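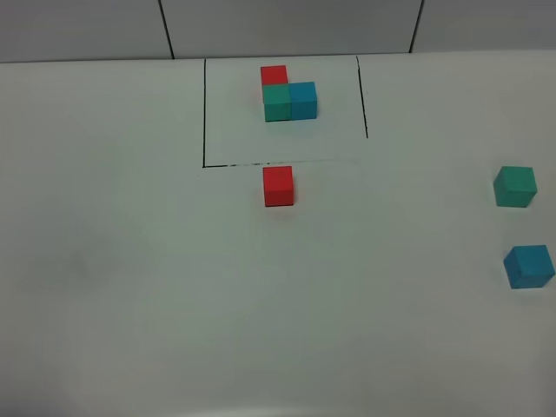
Kwabena Osei asked at the end of the last lecture whether a marked area on a table top alters the way people build, or only the way they tidy up afterwards. The question is a fair one, and these notes take it as their starting point.

Unit 7: Arranging small objects within a boundary

Reading: Brzozowska, chapters 2 and 3. The chapter on colour preference is not required for this unit.

7.1 Terms
An arrangement is a group of objects placed in a deliberate relation to one another. Blocks in an arrangement may touch, as the red, teal and blue cubes do inside the drawn outline, or they may be spaced apart. A remainder is any block left outside the boundary. The single red cube just below the outline is a remainder under this definition, although it matches one of the cubes in the group. Students should keep the two terms separate in written work.

7.2 The L-shape
Three equal cubes can be joined face to face in only two ways: a straight row and an L. The L has a corner cube, which touches both of the others. In the arrangement at the head of these notes the corner cube is teal, with red behind it and blue to its right. Turning the group on the table does not change the corner cube. Exchanging two colours may do so, and the Urnell notation therefore records the corner first.

7.3 Boundaries
A boundary need not be drawn on all sides. A wall or a table edge may serve as one side, and a line that is broken or faded is usually still read as continuous. Brzozowska treats this as a matter of habit – the Traltura workbook, by contrast, treats it as a rule to be taught. Both positions may be examined.

7.4 Practical work
Work in pairs. One partner builds an arrangement of three cubes and describes it aloud; the other builds from the description alone, without looking. Exchange places and repeat with four cubes. Record the corner cube, where there is one, and the words used for "behind" and "beside". Cubes should be returned to the Stotasus trays at the end of the session.

Written reports are due in April and should not exceed 27 lines.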